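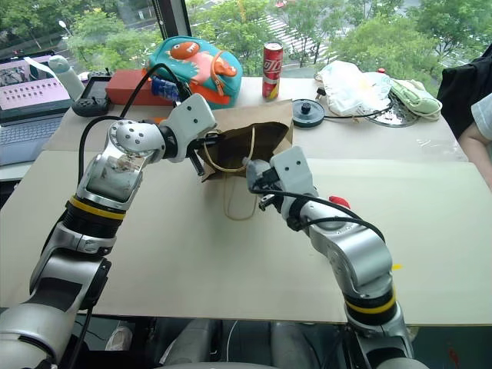

A brown paper bag on the table, November

Home Reviews Kitchen Pantry About

Search this site Go

By the Brallow kitchen desk, November

I've been using the Kombo bag clips for a month now and I'm kind of in love! They come in a tub of 20, which sounds like way too many until you start on the flour, the coffee and the chips (so many chips). The spring is stiff at first, so my thumbs complained a little, but it holds a 500 gram bag of rice shut even upside down. My one gripe is the lid on the tub, which cracked in week two. I'd still buy them again, and I've already got a second tub on order for the freezer.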